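Notebook, handheld gripper pair, garment station
Saturday, entry opened 09:40, E. Walczak

Carried over from Z. Gajewski's note: left unit closing short of full travel, right unit fine. Both units checked before any more folding work. Counter on the left unit read 2,733 closures at the start of this entry. Last pad change was at 443, so these pads have had a long run, mostly on knitwear.

Linkage first. Pulled the left unit off charge, removed the lower cover and worked the jaws by hand. Stiff over the last part of the stroke. Lint packed round the inner pivot, brown and blue mixed, felted hard enough to need tweezers. Blew out, wiped with a dry cloth, no solvent. One drop of the Prirkel light oil on each pivot, excess wiped off straight away. Oil must not reach the pads or we start the pad log again. Full travel restored by hand, no play at the pivots that I could feel.

Screws on the jaw tops. Two on the left jaw were below torque, the right jaw was in spec. Removed the two, cleaned the threads, refitted with the blue low-strength compound. The medium grade was used in June and Tadeusz had to heat a screw to get it out. Please don't use it again. Witness marks added in white pen on the underside.

Pads. Ridges on the left pair rounded over at the tips, base still sound. Fitted a new pair from the Rutkowska bag, 6 left after this. The new ones sit a little proud until bedded in, so the closed position has to be set again afterwards. Did this with the thin shim, not the paper strip.

Moved to the table for fabric checks at 11:15. Fleece on the left, blue knit on the right, same order as the previous entry so that the grip logs can be compared. 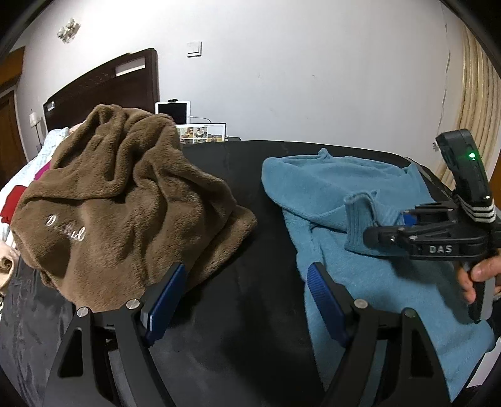 Fabric check, both units at the table. Brown fleece left, light blue knit right.

The knit is the harder of the two for alignment. If the pads close out of parallel the ribs catch one edge first and the cloth walks sideways. Worth watching at the cuff and collar, where the rib is thick. On the fleece the fault hides in the pile and the log looks clean when it isn't. Keep the embroidered part of the fleece out of the grip trials, as the stitching gives a false high reading.

Results, left unit after service: 21 closures, no short strokes flagged. Right unit run for comparison, also clean. Opening offset between the two is now inside the limit on Jadwiga's sheet. Not convinced the left encoder is blameless. There was one jump in the trace on the bench before the cover went back on, and I couldn't get it to repeat.

To do:
Shoshana to order pads, same hardness as the current bag.
Lint check on both units at the end of each knitwear day, log it even if clean.
Export the left encoder trace from Dendatus and keep it with this entry.
Recheck witness marks on Saturday's screws before the next long run.
Spare lower cover has a cracked lug. Marked, put back in the drawer, do not fit.

Closed 13:05. Both units back on charge.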